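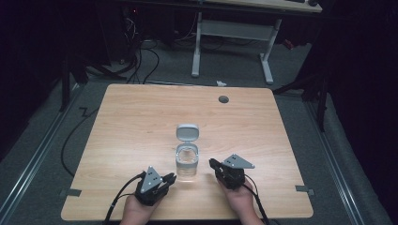
Grilness had told us before we travelled that the pair would be ready to use within 20 minutes of unpacking, and that we should bring our own objects if we doubted it. We brought our own objects.

The visit to Ferrand took place on 2020-01-30. Its purpose was to assess the Tudeo hand-held gripper pair, which Grilness sells as a kit with a rental option, for recording two-handed manipulation tasks. We had already seen the printed specification. What follows covers handling, the recording service and the open points.

## Handling

The grippers are black, two-fingered and used one in each hand. Each carries a grey triangular metal plate, screwed on top. The plates are the first thing a new user has to allow for: with the two grippers turned towards each other over a small object, the points of the plates need room as well as the fingers. We adjusted our approach angle after a few attempts and had no collisions after that.

Small containers were our main interest. A clear plastic box with a hinged lid is a fair test, as one side has to be steadied while the other works the lid. The steadying hand needs very little force. Pressing harder tilts the box and makes the hinge side harder to reach. Two of our party found the left gripper slightly stiffer to close than the right. Grilness put this down to wear on a demonstration set and offered to swap it; we did not take up the offer, and the stiffness made no difference to the recordings we checked.

Each gripper is cabled. On a table of modest size the cables hang clear at the front, but they pull lightly on the wrist when reaching to the far side. A strain relief clip is listed as an accessory and should be in the box.

## Recording service

Recordings are processed with Akier, a separate package licensed per seat. We recorded 106 short episodes, of which Akier rejected 3, all for a lost position track when the hands crossed. The reason is given in plain words beside each rejected episode — a clear improvement on the version we tried last year, which returned only a code.

Export is slow. The software cannot export and record together, so a full session has to be planned with a gap at the end. The service contract covers calibration by post and allows up to 700 episodes a month before the higher rate applies. For our programme that is enough until April.

## Open points

- Spare fingers: price not confirmed. The current list shows them only as part of a full gripper.
- Cable length: one length offered. We asked for a longer version.
- Akier licence: unclear whether a rental includes a second seat.
- Manual: the calibration section refers to a menu that has been renamed.

We recommend renting one pair for a single term and deferring purchase until the spare parts price is known.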